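Wenodberg workshop, arm build, bench notes
Aug 1, 2025

Box flap job again. Carried on with the open carton on the cardboard sheet, all four flaps out, gripper starting closed. 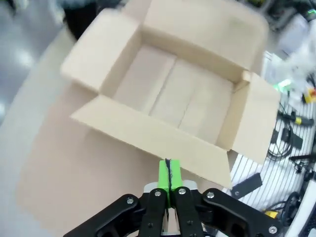
Changed the approach so the arm comes in lower and from the side of the front flap. Yesterday's path came straight down and the fingers pushed the flap flat before they could close on it. Start pose saved as 234 in the pose file, the old one is still there as 1511 if anyone wants to compare.

Pad screws checked and nipped up. Left linkage still has a bit of play at the upper joint – I can feel it by hand but it doesn't show in the logs. Leaving it until the new bushes come from Baumgart.

Redis dropped the joint messages twice when the laptop went to sleep. Turned sleep off. If it does it again, restart the broker first and then the arm, or the arm holds its last target and won't home.

Please don't shift the cardboard sheet. The table height is set with it in place and the fingers will stop short on bare table.

Still to do:
reprint the cable clip for the wrist
slow the last 2 cm of the approach
try the taller carton from the Rarilville lot
copy the pose file to the shared drive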